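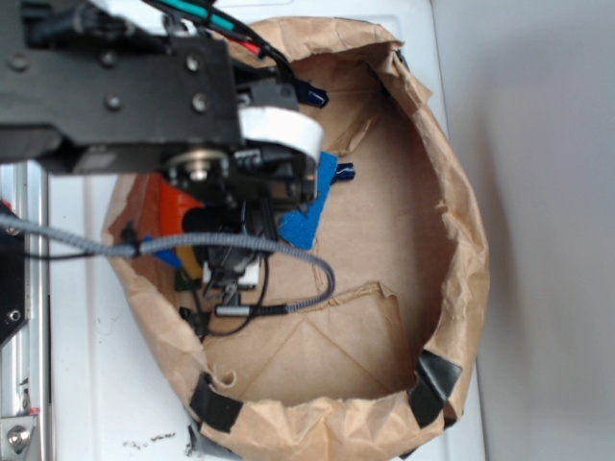 Home phones and handsets > Cordless > Troston 816 base keeps dropping the second handset

Print this thread | E-mail this thread

**wattlebird_jen**
Hi all, first post after years of lurking. I've got the Troston 816 twin pack, base in the hallway and the second handset out in the granny flat for Mum. Since we went over to the new modem in April the flat handset beeps, says "searching" and drops off, usually right in the middle of a call. The one in the kitchen is fine. It never did this when the base was plugged into the old wall socket. I've re-registered it 4 times now and I'm over it. Is it the handset, the modem or the walls?

**copperpair**
How close is the base to the modem? If they're sitting side by side on the hall table, there's your problem. Move the base a metre or two away with a longer phone cord and try again before you spend any money.

**wattlebird_jen**
Right next to each other, yes — the cord that came in the box is tiny. I'll pick up a longer one on Tuesday when I'm in town.

**Dunny_Budgie**
I don't buy the modem theory, sorry. Cordless phones here run on a different band to wi-fi, and mine's been sitting on top of the modem for years with no dramas. My money's on the batteries. Original Troston rechargeables are rubbish after a couple of winters and the handset goes flaky well before the battery symbol shows low. Swap them with the ones from the kitchen handset. Costs you nothing and you'll know by teatime.

**copperpair**
Different band, sure, but the power packs on those modems can be noisy as anything and a base with its aerial jammed up against one will lose range. I've seen it at my own place and at my sister's. Not saying it isn't the batteries, just saying try the free stuff first.

**Dunny_Budgie**
Swapping batteries IS the free stuff, mate.

**quollhouse**
What's the flat made of? We had foil insulation put in the sleepout and the phone died the minute you shut the door. Ended up with an Otden repeater plugged in halfway down the verandah and it's been good since. One catch: you have to register the repeater with no handsets on a call, and on the 816 you need to turn eco mode OFF first or it won't see it at all. That's buried on the second last page of the manual, which is a lovely spot for it.

**wattlebird_jen**
Oh! Eco mode! I had no idea that was a thing. Just looked and it's switched on. Would that do it by itself?

**quollhouse**
Could well do. It turns the base's signal down to save power. Menu, Settings, Base, Eco, then enter your PIN (0000 if you've never changed it).

**Godinho_fan**
I'd skip the repeater and get your mum a Godinho big button cordless with its own base, run off the second phone port on the modem. Louder ringer, proper chunky keys, and the box says up to 224 contacts if she's popular. My dad's had his for ages and he drops it constantly.

**copperpair**
Check the second port is switched on before you buy anything, Jen. Some providers leave it disabled and you've got to ring and ask. And then she can't pick up a call that rings in the house, unless both ports are set to ring together.

**Godinho_fan**
Fair point on the shared ringing. We never used it.

**wattlebird_jen**
Update! Eco mode off, new cord, base now up on the bookshelf, and I swapped the batteries over while I was at it (keeping everyone happy). Mum was on to her friend for ages last night and it didn't drop once. The kitchen handset is now showing low battery though, so I reckon Dunny_Budgie gets half a point.

**Dunny_Budgie**
I'll take a half. Get decent replacements, same size and same type, not the ordinary alkalines.

**quollhouse**
Good one. If it starts playing up again when the flat door's shut, think about the repeater.

Related threads
Sendik corded phone: no dial tone through modem
Troston 816: how to copy the phonebook between handsets
Otden repeater light flashing red
Answering machine picks up after 7 rings, can I shorten it?
Godinho big button, ringer too loud at night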